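Foam blocks going crumbly in storage – what am I doing wrong?

Posted in Home and Garden > Storage and Packing

Bronel

I keep a fair amount of foam for craft fairs and for packing up breakables. It is a mix of white blocks that I cut down for display stands and smaller coloured cubes the children use on the stall. It all lives in plastic bins in a brick garage at Flandside. The garage has one small window and no heating.

When I opened up the bins in December, several of the blocks had gone yellow on one side and left a fine dust on my hands. Two were stuck to the bottom of the bin and tore when I lifted them. The ones in the house are the same age, bought from the same market trader, and they are fine.

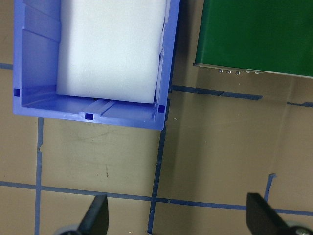
White block in a blue bin, the sort of storage I mean.

I have no lids for most of the bins and have been putting an old bedsheet over the top. Do I need lids, or is it the cold? I would also like to know if there is any way of saving the ones that have started to go. I have a fair at Kosandale coming up and would like to avoid buying the lot again.

Wichai Jaidee

Cold on its own does very little harm. The usual causes are light, damp and weight, and a garage with a window can give you all of them.

Yellowing on one side is nearly always light. Soft foam of the upholstery sort changes colour even indoors if the sun gets to it, and after the colour goes the surface starts to powder. Check whether the yellow side was the one facing the window. A bedsheet lets through more than you would think, especially a pale one. Use something thick and dark, or turn the bins so the open side is away from the glass. Lids are better if you can get them to fit.

The sticking is a different matter. Some foams react with some plastics when they are pressed together for months, and a bit of damp in the bottom makes it worse. Put a layer of plain paper in first. Lining paper from a decorating shop is cheap and one roll will do a lot of bins. Avoid newspaper, as the ink comes off on white foam and you will not get it out. Change the paper if it ever feels limp.

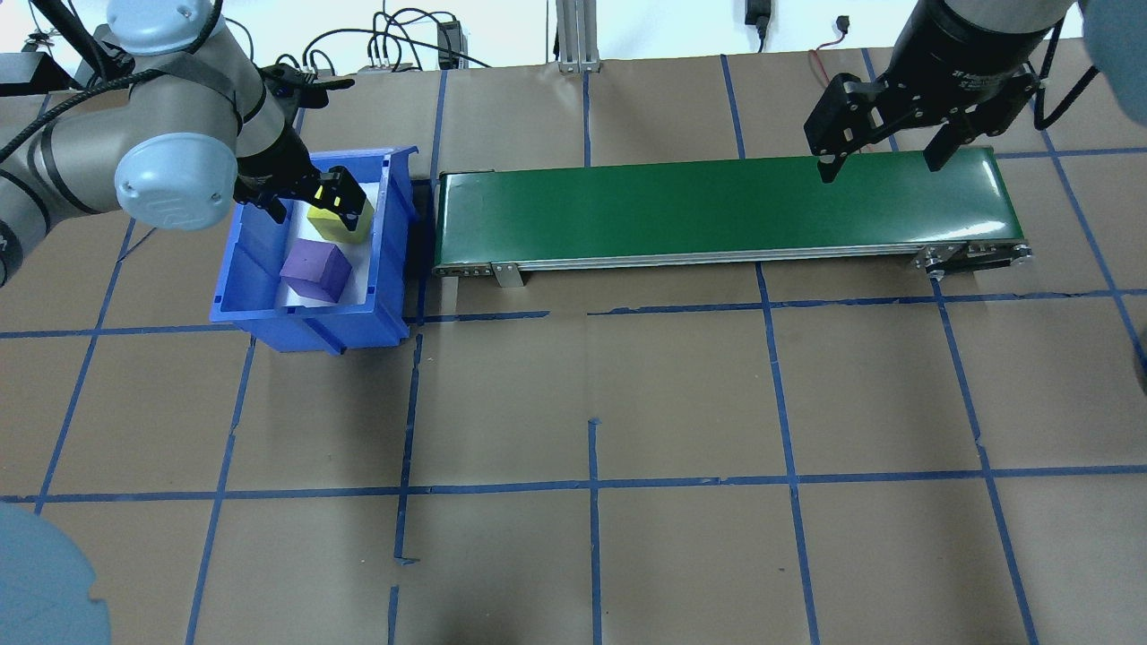

Coloured cubes in a bin with white paper in the bottom.

Do not pack them tight. Foam that is squashed for a whole winter does not always come back to its full height, and the corners go first. I stack soft foam no more than 3 deep with the firmest at the bottom. Get the bins off the concrete as well – a couple of battens or an old pallet will do.

As for the ones that have gone, you cannot reverse it. If only the skin is affected you can take a slice off with a long sharp knife and use what is left. Wear a mask and do it outdoors. If it crumbles when you press your thumb in, throw it away. Most councils want it in general waste, but check with yours.

Mittal

just bring it in the house, I had 36 cushion pads in a shed and lost nearly all of them, mice. they love it for nests. Lids wont stop them either if theres a gap

Bronel

Thank you both. The yellow side was facing the window on every one except a block that was underneath, so that settles it. No sign of mice so far but I will look behind the freezer.

Wichai, does the paper need to go up the sides as well or only on the bottom?

Wichai Jaidee

Bottom only is enough for loose cubes. For a big block that touches the walls I would bring it up the sides – 30 cm or so of spare at each end, folded over the top. Leave it untaped so the air can get round.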